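Last updated 11/13/24

I put off writing the budget for the second arm until I had a full list of what the first one cost us. The arm was one line on one quote. Everything else came in small orders spread over months, and those are the ones I underestimated.

Risow quoted the fingertip pads at $306 for a set, with shipping extra. Sositz was cheaper but wanted a minimum order, and I don't want a drawer full of pads in a size we may drop. I went with Risow. Cables and connectors came to $679 – more than I had set aside, mostly for the long run back to the controller.

Printed parts are harder to price. Ruoxi Fu keeps track of filament by the spool, so I took her numbers from May and added the reprints. The rail, the drawer cabinet and the blocks have all been through at least 2 versions. Markers cost almost nothing, just paper and time with a ruler, but they need redoing whenever a part changes shape.

The cabinet setup is the one I'm using as the template for the new bench.
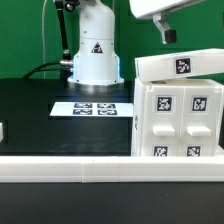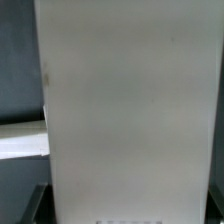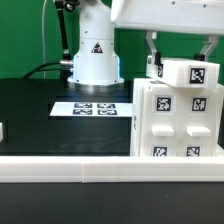

For the new bench I'm asking for a spare set of fingers up front, and a second wrist camera. Li thinks the camera can wait a quarter. I would sooner cut the backdrop, which we can hang later with whatever cloth we find.

Lead time is the other problem. Wallidano says 7 weeks for the mounting plate, and the arm can't go down without it. So the plate gets ordered first, then the arm, then the small parts. I still need a price on the table top.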